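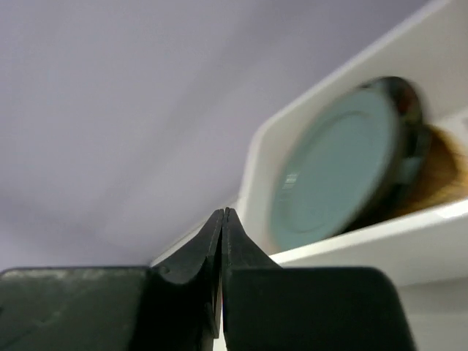
Illcombe Robotics Club - Arm Bench
Forum > Maintenance > Fingers on the shelf cell

ansel_oyelaran
April 1, 2019
Wrist camera view from the shelf cell with the fingers closed. The tips meet, but lower down there's a thin gap between them. I re-zeroed the gripper in March and it has done 117 cycles since then. Should I shim the fingers or leave them alone?

wavthorpe31
Leave them. You grip with the tips on that job. I'd wipe the housing though, the left block is scuffed and has dusty streaks on it.

tmk_bench
Disagree on leaving it. If a finger is seated crooked, the gap is your first clue. Pull both, clean the seats, and put them back with the screws just snug. Close the gripper on a 2 mm gauge, then tighten.

wavthorpe31
The left finger has a scooped inside face. They aren't going to touch all the way down. You'd be chasing nothing.

effiong_r
The jar looks blurred to me and the fingers don't. What's your exposure set to? I'd sort that out before you trust anything the camera tells you about the lid.

ansel_oyelaran
Exposure is on auto. I can lock it.

effiong_r
Lock it and add a pause before the capture. Ours needed 76 ms for the arm to settle.

tmk_bench
Fine, but check the seats too. It's a ten minute job.

ansel_oyelaran
Plan for tonight: lock exposure, add the pause, pull the fingers and clean the seats. No shims yet. The gauge is in the Zellach drawer if anyone wants it before then.

wavthorpe31
Still say the fingers are fine. Mark left and right before you take them off.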